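Why Does Everything in a Kitchen Have a Home?

Have you ever looked for your favorite mug and found it in the bathroom? Or under the couch? Mugs like to wander off (well, people carry them off), and so do plates and spoons and even apples. Kitchens have some very clever ways of bringing them all home again, and every one of them uses a bit of science that you can try out yourself. Let's go and look at some!

We'll start with the mug tree. A mug tree isn't alive, but it does have a trunk. The trunk is a tall post standing on a flat base, and the branches are short pegs. Instead of leaves, it grows mugs! 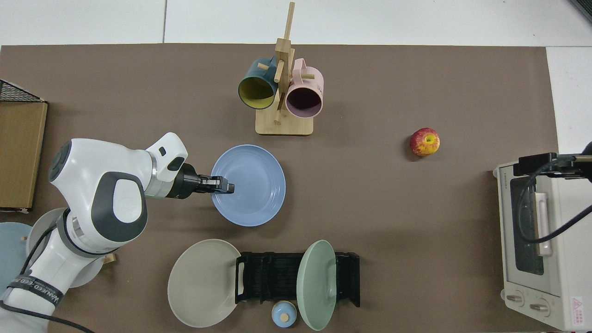
A mug tree with two mugs on it, and one apple sitting on its own.

Why doesn't a mug tree fall over? A mug is heavy for its size, and it hangs out to the side of the post, so it is always trying to pull the tree over. The base stops that from happening. As long as the weight of the tree and all its mugs is pushing down somewhere over the base, the tree stays up. The wider the base, the harder it is to tip.

You can feel this with your own body. Stand with your feet tight together and stretch one arm out to the side with a heavy book in your hand. Wobbly! Now put your feet wide apart and try it again. Much better — you just made your base bigger.

If you have a mug tree at home, hang the first mug on one side and the second mug on the other. The two mugs pull in opposite directions and help to balance each other. If you put them both on the same side, the tree has to work harder.

Now for plates. Plates can be stored in two ways, lying down in a pile or standing up in a rack. A pile takes up very little room on the shelf, and it's a great way to keep plates that are all the same size. But what if the one you want is at the bottom? You have to lift every plate above it, and plates are heavy when there are a lot of them! In a rack, each plate stands in a gap of its own, so you can slide one out and leave the others where they are. 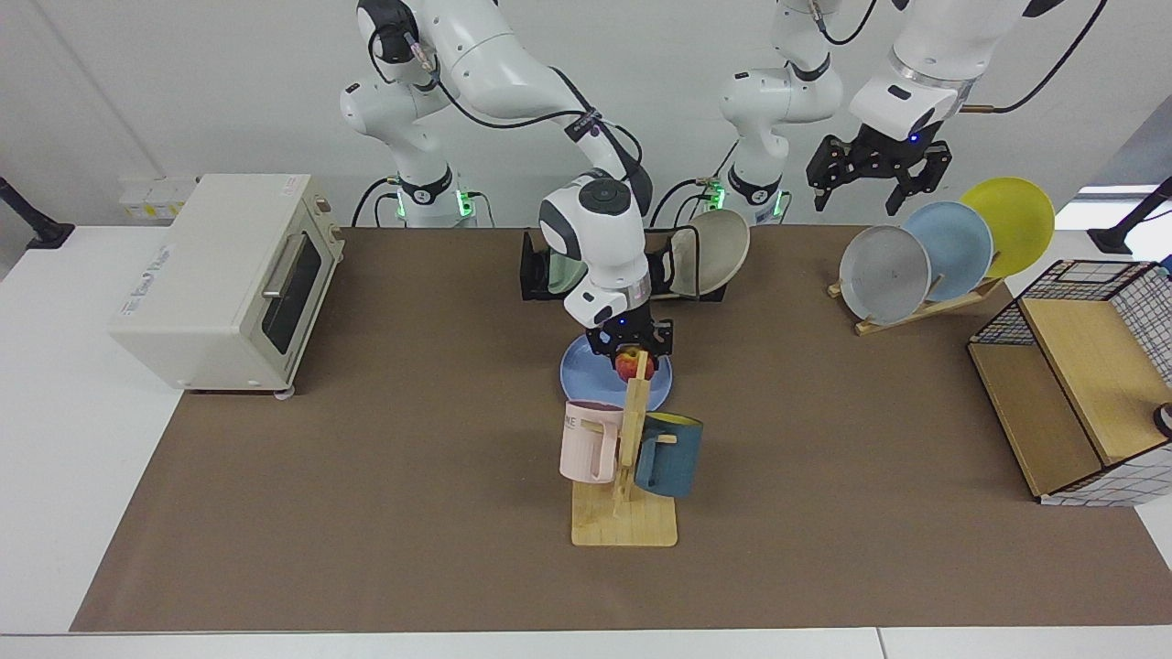
One reader in Trelten wrote to tell us that in her house the plates stand in order of color, like a rainbow, and that her little brother is only allowed to take the yellow one. We love this idea! Colors make it very easy to see which plate is missing and where it has to go back.

A rack is good for something else too, and that's drying. When you wash a plate and lay it flat on the counter, the water underneath is trapped. It has nowhere to run and hardly any air can get to it. Stand the same plate up and two things happen. Gravity pulls the drops down to the bottom edge, and air can reach both the front and the back. The air slowly carries the water away as a gas, and this is called evaporation.

Here's an experiment. You need 2 plates (plastic ones are best), a rack or something safe to lean a plate on, and a grown-up nearby. Dip both plates in water. Stand one up and lay the other flat on the counter. Go and play, then come back and feel the bottoms. Which one is drier? Try it again on a rainy Tuesday and see if it takes longer. Damp air is already carrying a lot of water, so it can't take in more as quickly.

And what about the apple? A fruit bowl is the usual home for an apple, but a plate with a raised rim does a good job as well. Apples look round, but they are really quite lumpy, and if you give one a push on a flat table it will roll in a curve and end up somewhere silly. The rim of a plate works like a little fence.

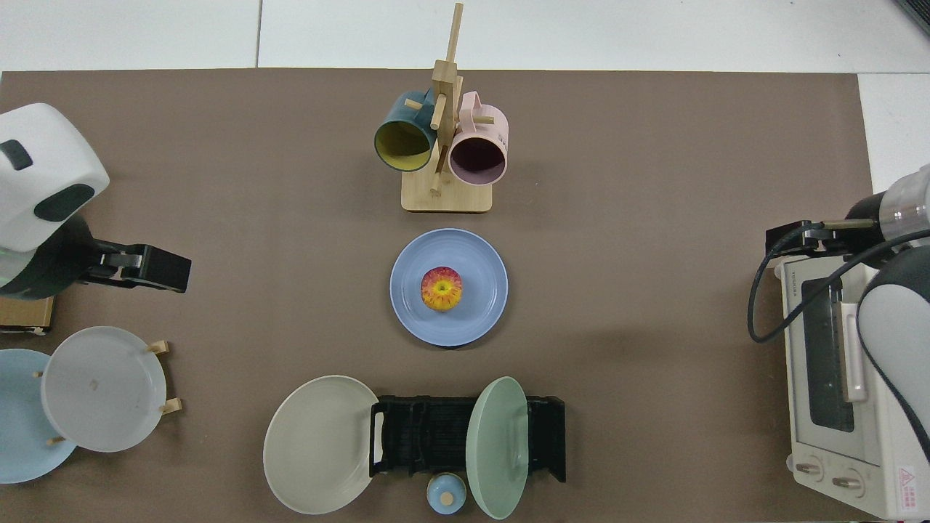 The apple in the middle of its plate, with the mugs up on their pegs.

Time for a tidying game! We call it Everybody Home. Pick 13 things in your kitchen that are safe to carry (nothing sharp, nothing hot, nothing made of glass). Ask a grown-up to put them all on the table in a muddle. Now take each one back to where it lives. When you find something that doesn't have a home, you get to invent one. It could be a hook or a box or a corner of a shelf. Draw a picture of it and stick it up so that your whole family knows.

Next time we'll be opening the drawers and finding out why forks fit inside each other and whisks never do!

Comments (4)

We played Everybody Home and my dad lost. He put the sieve in the oven.

My class in Brakunow did the plate experiment with paper towels. We pressed one on the bottom of each plate and the flat plate made a much bigger wet patch.

Can you do one on lids please? We have 100 lids and they don't fit anything.

I hung both mugs on one side and it didn't fall over, but it did lean a bit.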